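05/01/2024

Well, it's finally on sale! Veltura, the little outfit over in Prurnmont, opened orders this week for Lill, its two-arm kit for sorting and folding small laundry, and I've been poking at the listing ever since (my poor inbox). The price is $1,640 a month on a lease, setup included, and Veltura says 81 shops have already put their names down.

I called Theda Fröhlich, who runs sales there, and she was very patient with me. The smallest lease is 6 months, you get 2 training visits, and spare fingertips come in the box. Shipping starts with the Tikthorpe area and the rest of us wait our turn.
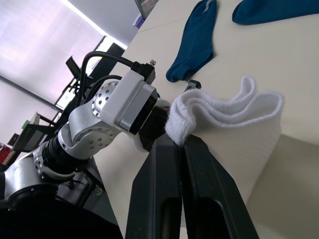

Socks are what I really wanted to ask about, because my own drawer is a disgrace. They're soft, they flop, and they love to bunch up on you. The white knit one held in the black fingertips is doing plenty of that, folded over on itself with a couple of dark teal-blue ones still lying on the table behind it. Fröhlich says pairing is included in the base lease, and towels will cost extra. I've asked how much!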